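Bredby to Release Second Album "Eltora" in October

11/06/2024

Rock quartet Bredby will release its second album, "Eltora," in October on Mollik Records. The record has 11 songs and was tracked mostly live at Antal Studio over 22 days. It will be sold on CD, as a download and on vinyl, with the vinyl limited to 438 copies.

The new songs are slower and heavier than those on the band's debut. Two of them run past seven minutes, and the closing track has no drums at all.

"We played these songs for a year before we recorded them," said singer and guitarist Ilona Fodor. "Some got longer, one lost its chorus. I like it better without."
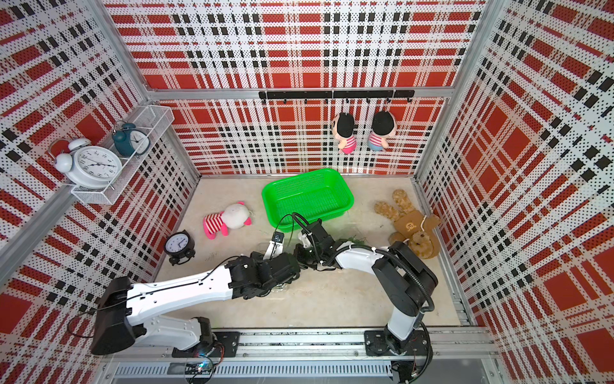

Release Show and Orders

Bredby will play the full album at a release show in the live room at Antal Studio — capacity is 200. The set will run 70 minutes, with no opening act. Tickets go on sale with the first single.

Vinyl orders open the same day through the Mollik Records store, limited to two copies per customer. Review copies are available to press and radio on request. Please include the name of your outlet and say whether you need a CD or a download.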